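Our robotics club finally has a simulated bedroom!

I've been promising an update since January, and I'm happy to say there is plenty to tell. For anyone new to this blog, I'm part of the student team entering the Stundville home-robot challenge, and everything in the first round happens in simulation. You get a two-armed robot, a furnished room and a list of chores, and your code has to do the rest. We named our entry Susten (it won the vote by 2, and I'm still a little sore that my suggestion lost).

We have 12 students this year, up from a group that used to fit around one desk, and most of them had never touched a robot arm before the fall. Watching them argue about grasp angles over cold pizza makes me ridiculously happy.

Our evenings have a routine by now. Everyone piles in after class, someone loads the room, and we go through the jobs on the whiteboard:

1. Wrist views first. We always start with what the gripper sees, and the beginners love this part. You open the fingers, turn the wrist and try to work out which bit of the room you're facing. Brown tile and flat gray don't give you much to go on, so it's a great little puzzle, and it led to a long (and pretty loud) discussion about whether the code should trust the wrist view at all before the arm is near the furniture.
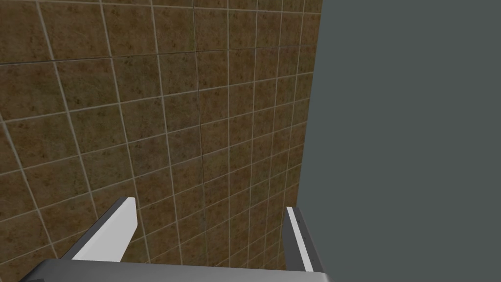 2. Both arms at the nightstand. This is the one I've been itching to write about! Last year's code, which we called Andham, only ever used one arm at a time, and the other just hung there. Now we're planning for the two together, with a gripper on either side of the nightstand and the basket on top between them. The three drawers are on our list too, with those long bar handles that look so easy until you try to line up two fingers with one. And then there's the clutter next to the basket, dark skinny things pointing every which way, plus a little green something in the middle of them. I could happily spend a whole semester on that pile alone. 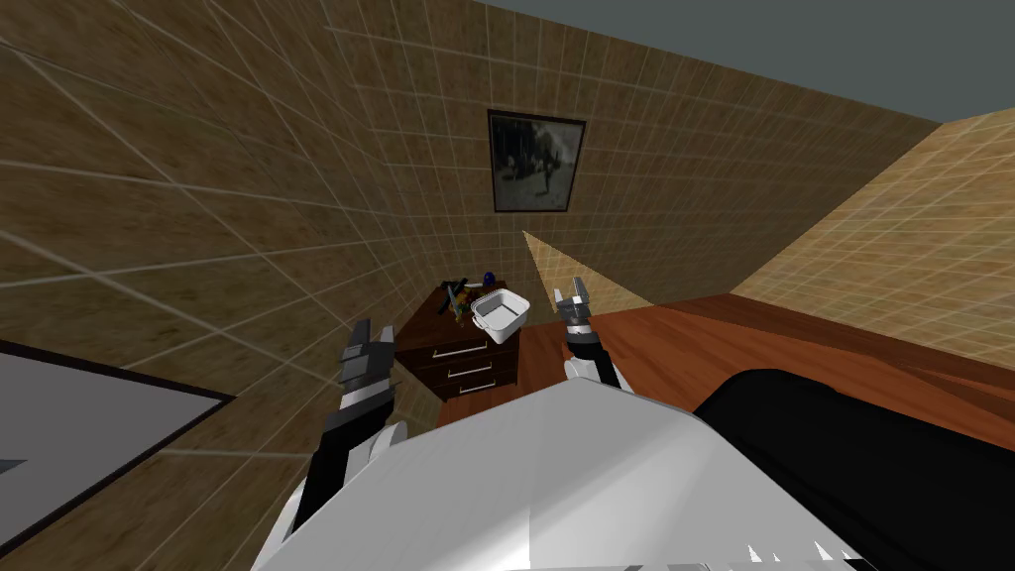
The approach we're trying first is to plan each arm separately and then check the paths against each other before anything moves. It's slow - up to 7 minutes for a single plan on the old lab computer - but it's simple enough that a first-year can read the code and find the bug, and I care about that more than speed right now. The faster planner lives in a branch called Hendriks, and two of our seniors are rewriting it as I type.

Next on the whiteboard is the top drawer, left arm only, and I've already called dibs on writing the test for it. If you're on campus and curious, come by the lab any evening after six. Bring a laptop if you have one, and snacks if you don't!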